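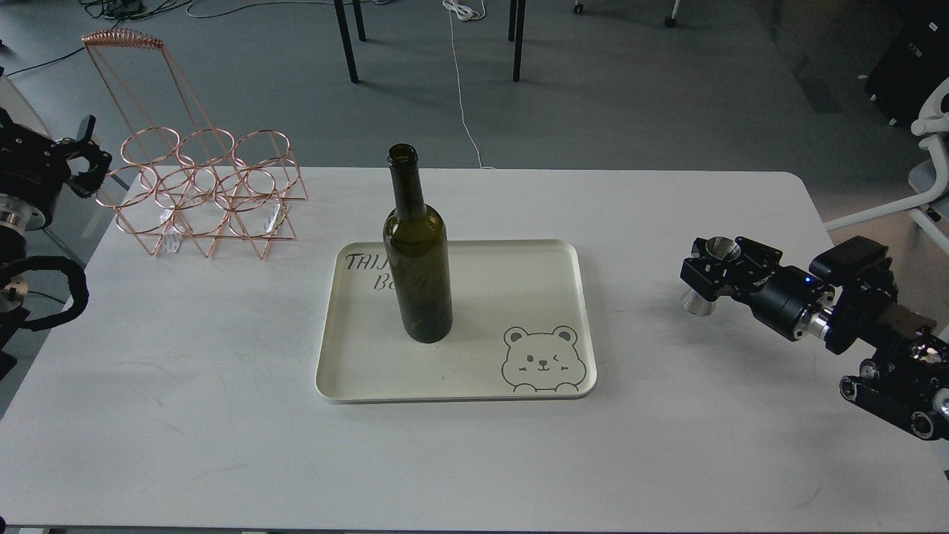
Can a machine do your kitchen chores yet? Short version – a few of them, slowly, if you set the job up right. Most of the setup is stuff that helps people too. Take bottles. A wine bottle standing on a tray, wire rack to the left of it, a gripper on either side of the table. Easy-looking job: bottle goes in rack. But the rack is thin rods and six rings in two rows, and the bottle has to tip from standing to lying down on the way over. Glass, smooth, narrow neck. Your hand does that without asking you. An arm has to be told or taught every bit of it.

So, tips. Half for the arm, half for you.

## Racks and bottles

- Empty rack first, then fill the bottom row. A light wire rack gets tippy if you load the top first.
- Put a bit of shelf liner under the feet. Wire slides on a smooth tabletop, and a machine pushing a bottle in won't hold the rack still with its other hand unless somebody planned for that.
- Open bottles stay upright. No cork, no rack. Sounds dumb but a machine wont check.
- Grip low on the body for lifting, not the neck. Neck is fine for steadying.

## Trays

Raised rim = good. Things that slide stop at the rim. Bad for flat stuff like coasters, which a two-finger gripper can't get under. If you're clearing a tray by hand, take the tallest thing off first. Same order works for the arm.

Wipe the tray before you load it – sticky rings make a bottle drag the tray along with it.

## What's ready, what isn't

Going by what I've tried or watched:

- Vacuuming open floor – yes, for years now. Pick up the cables first. Always the cables.
- Moving one cup or bottle from A to B – yes, with practice runs. Hafiz Sutanto over at Cekmont told me he likes to see 100 clean tries in a row before he'll use real glass. I use plastic bottles with some water in, weight feels close enough.
- Racking bottles – sometimes. Ring size matters alot. Tight rings, expect misses.
- Folding towels – slow. You'll do the whole basket before it does the second one.
- Loading a dishwasher – no. Not mine anyway.
- Shop-floor sorting, same part same bin – yes. Mixed parts, ask again in October.

## Before you let any arm near the kitchen

Clear the table down to the job. Chairs back. Stop button where you can reach it without leaning across. Cords off the floor or taped flat. Start at the slowest speed and stay there longer than you want to.

Keep a dustpan close. And thick gloves, for the glass.

More on shelf liner and drawer stuff next time – still testing the grippy kind from Immont, it leaves marks on white tabletops and I want to see if they scrub out.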